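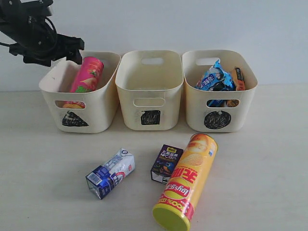

Photo: Povidine Home

Povidine Handle Bin, Cream, Set of Three

I've been selling storage bins out of our little shop in Drundmont for a good while now, and these are the ones I keep taking home myself. They're plain cream plastic with rounded corners and sides that taper in a bit toward the bottom, so they drop inside each other when you don't need them. You get three in a set, all the same size, and no lids. (People ask about lids every single week. There aren't any. If you want a lid, look at the Clamura boxes further down the storage page.)

The handle slots are cut right into the plastic, front and back. I like that so much more than the clip-on kind, which I've snapped off more times than I want to admit! You can hook your fingers in the front slot and slide the bin off a shelf, or grab both ends and carry it to the table. The slots let you peek in from the front, too. In the photo you can see bits of snack packaging through the two filled bins, and that's handy when the bin is on a shelf above your head and you're trying to work out if there's any point pulling it down.

About the marker symbols

The triangle, square and circle on the fronts are drawn by hand in black marker. They don't come printed on, so your set will arrive blank. I started doing shapes at home after years of sticky labels that curled up at the corners, and now I do it with everything. A shape doesn't tie you down the way a word does. Triangle was lunchbox snacks all winter and then it was seed packets, and I didn't have to relabel a thing. It also works great for kids who aren't reading yet — mine could put the groceries away by shape well before they could spell "crackers."

Use a permanent marker and scribble the shape in solid so it shows up from across the room. Let it dry before you stack the bins or you'll get a smudgy ghost triangle on the inside of the next one. Rubbing alcohol on a cotton pad takes most of it off mine. There's usually a faint gray shadow left behind, so I just draw the new shape over the top of it.

What fits

Snack stuff, mainly, and they're really good at it. A tall can can go in leaning, and a bag of chips can be scrunched down next to a smaller package with no trouble. Little milk cartons are fine as well, though I'd stand them up. I also have a set under the bathroom sink and another one in the hall closet for gloves and dog leashes and whatever else gets dumped by the door.

What I wouldn't put in them: anything that drips, anything tiny like loose screws or rice (it'll find the handle slots sooner or later, trust me), and big heavy jars. The plastic has some flex in it. Fill one with canned tomatoes and lift it by one end and you'll feel it bend, and I don't love that feeling.

The details

Sold as: set of three, cream only
Length: 16 inches each
Weight: 20 ounces per bin, empty
Handles: cut-out slots, front and back
Lid: none
Care: warm water and dish soap, hand wash only
Item number: 279

Please do believe me on the hand washing. I ran one through the dishwasher on the bottom rack and it came out with a wobble in the base that never went away. It holds my potting gloves now.

Measure your shelf before you order. They need a little breathing room on the sides so you can get them in and out, and if your cabinet has a center post you may only get two across with the third one up top. Returns are fine as long as you haven't drawn on them yet!

How they compare with the Tessier bins

I stock both, so I get asked this a lot. The Tessier ones are stiffer and have a flat front, and they look a bit smarter on an open shelf. They're also heavier and the edges of the handles are sharper on your fingers. For a pantry you're in and out of all day, I'd go with the Povidine. For a shelf in the living room where they mostly sit there, get the Tessier.

Stock and shipping

We brought in 600 sets in March and they've been moving faster than I planned for, so if the button says sold out, put your email in the box and I'll send you a note when the next pallet shows up. Sets ship nested in one carton. Local folks can pick up at the Drundmont shop any time before 5 p.m. — come around to the side door, the front one sticks.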